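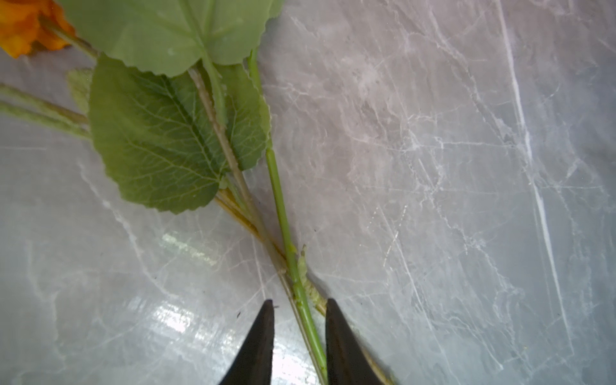

Figure 2. Artificial stem with an orange flower and green leaves, on a marble-patterned surface.

4.2 Substitutes for fresh flowers at the Orellana burial ground

The burial ground at Orellana was opened in 1844, and its early rules say nothing on what may be left at a grave. Fresh flowers are mentioned in the parish letters from the first decade onwards, mostly in complaints over their removal. Substitutes come into the record later. Glass-domed wreaths appear first, then waxed paper, then cloth, and finally moulded stems of the general kind shown in Figure 2.

Our survey covered 866 marked graves in the older part of the ground and was carried out in May. Each grave was visited once and any floral offering was noted as fresh, dried, artificial or mixed. Artificial flowers, alone or with fresh ones, were present on 304 graves. Where both were found together, the fresh flowers were usually placed nearer the headstone and the artificial ones in the vase at the foot. Urrutia noted the same order in her earlier work at Karkura, where the ground is steeper and the vases are set into the kerb.

Colour was recorded for the artificial flowers only. Red and white were the most common, followed by yellow. Orange was found mainly on the eastern rows, which hold the more recent burials. We do not treat this as a local custom. The market at Wudport is the main source of artificial flowers for families in Orellana, and its stock changes from one season to the next.

Leaves proved more useful than petals for telling one type of stem from another. Petals fade, and in exposed rows a flower recorded as cream may have been sold as yellow. The shape of a leaf and its edge last longer. We therefore sorted stems by leaf first and by flower second, following the method set out by Aaltonen for the Skastance cemetery. Stems that had lost all their leaves were left out of this part of the count.

Families spoken to at the gate gave distance as their main reason for choosing artificial flowers. Several lived a day's travel away and came only in spring. Cost was mentioned less often than we had expected, and the answers are discussed further in Section 5.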